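Kenditz Pantry Bin, Lidded, 3-Pack
Sold by Mirkisdale Home Supply
Item 811
Price: $159 for the set
In stock, ships from our own warehouse
Page checked July 18, 2022

We carry these because customers kept asking for them. Read the whole page before you order, as we send back more of these than we would like.

What you get
Three clear stackable bins with snap lids and a sheet of blank labels. The lids are interchangeable. The bins are the same size, whatever the maker's catalog says about a "graduated family of storage."

What the maker claims
Kenditz says the lid seal keeps crackers crisp "season after season." We kept an open sleeve of saltines in one from March on and they went stale. Slower than on the shelf, I'll grant, but stale. It is a decent dust lid – don't buy it as a seal.

Kenditz also says the latch is good for 3,000 openings. We have no way to check that and we doubt the people who wrote it did either. The latches on our shop sample still close, though one has gone stiff.

Fit
Measure your shelf with the lid open. The lid swings straight up, and on a standard cabinet shelf you will have to pull the bin out every time. Returns for "doesn't fit" are the most common kind we see, and you pay the freight.

Cleaning
Hand wash only. The box says top rack. We tried the top rack and the lid warped.

What else to consider
The Guteck wire bin (item 311) costs less, has no lid and takes rougher handling. Dương makes a fabric one that we dropped from the store after the handles tore. If all you store is sealed packets, a lid does nothing for you. 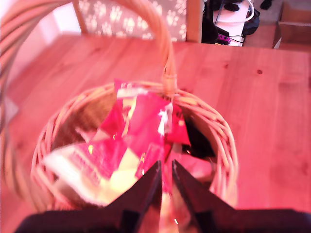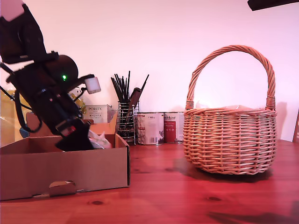
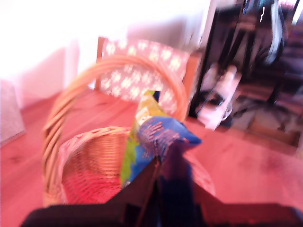
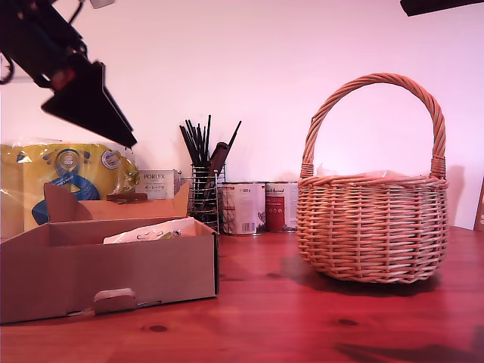
Sealed snacks are where the case for a $159 set gets thin. The packet is already doing the work, and a second layer of plastic mostly adds a latch to fight with. A woven basket or a cardboard box, like the two standing on the table in the last picture, will hold the same chips and cookies for next to nothing. You lose the stacking – fair enough – and you can't see in from the side. For flour, rice or anything you pour out of the bag, I would still take the bins over a basket.

Reviews
We print the bad ones too. Tuấn Hầu bought two sets and gave them three stars: "Fine bins. Labels fell off the first week. Would not pay full price again." We now suggest masking tape.

Returns
Unused, in the original carton, within 30 days. Lids are not sold separately. We have asked.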